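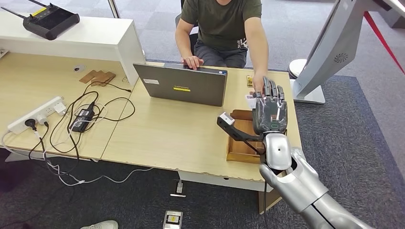 Photo: Balogh Learning Center, course materials archive

Getting Around Before the Car: Notes for Session 4
Horsecars, Cable Lines and the First Electric Streetcars

Welcome back, everybody! Last time we left the omnibus rattling over the cobblestones, and a few of you stayed after to ask why anybody would pay good money to be shaken like that. It's a fair question, and a nice way into today's topic, so let's start there.

The omnibus was really a long carriage that ran on a set route. It was slow, it was bumpy, and in wet weather the wheels sank into whatever the street happened to be made of. Putting the same sort of vehicle on iron rails changed a great deal. A rail is smooth and hard, so the same team of horses could pull a much heavier load, and the passengers could even read a newspaper on the way (if the lamp was lit, and if they could get a seat). New York had a horsecar line in 1832, and by the 1850s the idea was spreading quickly to other American cities.

Horses, though, are expensive. They eat whether they are working or not, they get sick, and one animal could only work a few hours a day, so a company had to own several teams for every car it wanted on the street. Our local case study, the Lasberg line, shows this very well. In its busiest year the company kept 216 horses in two barns, and over 100 of them were resting at any given time. When you look at the account book pages in your packet, please notice how much went to hay and oats compared with wages. I find those pages fascinating, and I hope you'll bear with me while I go on about them in class!

The great horse sickness of 1872 comes in at this point. It went through the cities of the eastern United States and beyond in a matter of months, and in some places men pulled the cars by hand. Company owners began to look hard at other kinds of power.

Cable cars were one answer. San Francisco opened its first line in 1873. A steam engine in a powerhouse kept a long loop of cable moving under the street, and the car gripped it through a slot. It was wonderful on hills, and very costly to build. The Clolcombe company studied a cable line up Jernside Hill and gave up when the digging estimate came in (the letter is in your packet, and the tone is quite cross).

Then came electricity. Richmond, Virginia, opened a large electric system in 1888, with the current carried on an overhead wire, and other cities hurried to copy it. Clolcombe followed a few years later. Its first cars ran from the Balogh Street barn to the foot of Jernside Hill, and the opening day crowd was put at 700 by one newspaper and 304 by the other. We'll talk about why two papers might disagree so badly.

Words to know: omnibus, horsecar, grip, powerhouse, trolley pole, franchise, transfer.

For next time, please read the two newspaper accounts and the franchise agreement. The agreement is dry, I know, but do look at the part about paving between the rails, as it comes back to cause trouble in Session 5. Bring your route map too, and a colored pencil if you have one.

Handout revised June 10, 2023. The walking tour of the old barn site is planned for July, and the sign-up sheet will go around after the break.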